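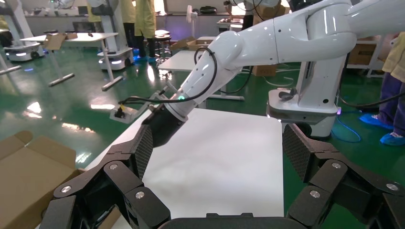
Right, notes for Wednesday. Slot is 13 minutes, so don't waffle on the budget slide.

Start with the Molomwood quote, as everyone will have seen it by then. It covers arms and grippers and nothing else. I nearly signed it! Then I sat down with a pencil and added the bits we always forget — bases, tables, spare finger pads, stools, shoe covers — and the total went up by 40 per cent.

Say that number slowly.
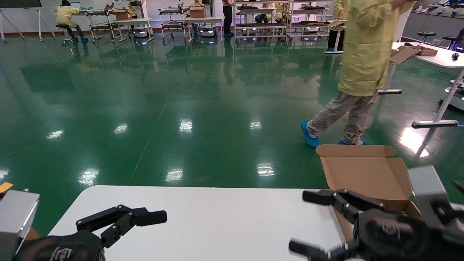 2 min read

Floor space next. Two grippers over one table looks tidy on a plan, but people have to walk behind it, and boxes need somewhere to go (carts, benches, shelving, it all eats room). Bianchini measured for the machines and left out the people. Don't be smug about this, we did the same at Kakance.

Then the ask: 62 thousand for the Skatel line, split over 2 years, with the grippers bought first. If someone asks about leasing, I've got the sums on the back page.

Leave time for questions. Bring the clicker.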